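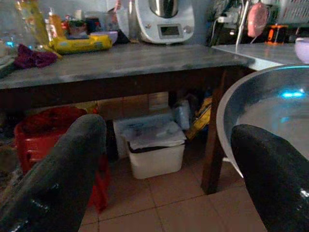 Comparing grippers in an ordinary kitchen: tips for a fair trial

A gripper that does well on a clean bench can do badly at home, so do the comparing in the kitchen where it will be used. These tips come from our trials with the Mutis and Bomby finger sets.

Pick the test items before you start and write them down. A steel bowl, a pair of scissors, a folded cloth and a soft packet make a decent set. Leave the usual clutter where it is. If you clear the table for one gripper, you have to clear it for all of them.

Stick to the same bowl throughout. Rims vary a great deal, and a rolled rim gives the fingers more to hold than a plain cut edge. Wash it in hot water with washing-up liquid and dry it with a clean tea towel before each set. A trace of cooking oil will spoil the results.

Do 30 lifts per gripper, with a rest after every seven. Rubbery fingertips pick up dust and flour, so wipe them with a damp cloth at each rest and let them dry.
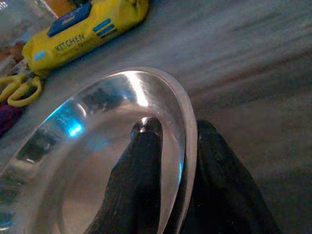

For bowls and pans, put one finger inside the rim and one outside. Close slowly. If the bowl tips as the fingers meet, they are not level with each other – open, lower the wrist a little and try again. Write down the closing force that works and use it for the whole set.

Shiny steel is hard on wrist cameras. It throws back lamps and coloured lights, and the bright spot shifts as the arm moves. Before blaming the camera, turn the room lights off one at a time and see which one is doing it. A half-drawn blind helps with low sun. Lock the exposure if your controller lets you. The Tuvisetti controller has this under camera settings, and it needs setting again after every restart.

A head camera is worth having as well. The wrist view is good for the last few centimetres, but it won't show you a chair leg off to one side. 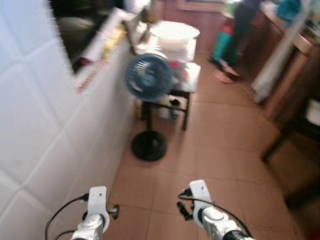 Check the cables at full reach before the first lift. Leave enough slack for the wrist to turn both ways, then make sure no loop can catch on a cupboard handle or the leg of a stool. Hook-and-loop ties are better than plastic ones, as you will be moving them often.

Keep people a good step back while the arms are moving, and agree on one word for stop.

Score each lift as held, slipped or missed, and put anything else in a notes column. We used the Kanagaratnam sheet, which has 38 rows to a page, so one set fits with room to spare.

Swap the order on the second day. Whichever gripper goes last tends to get the more practised operator.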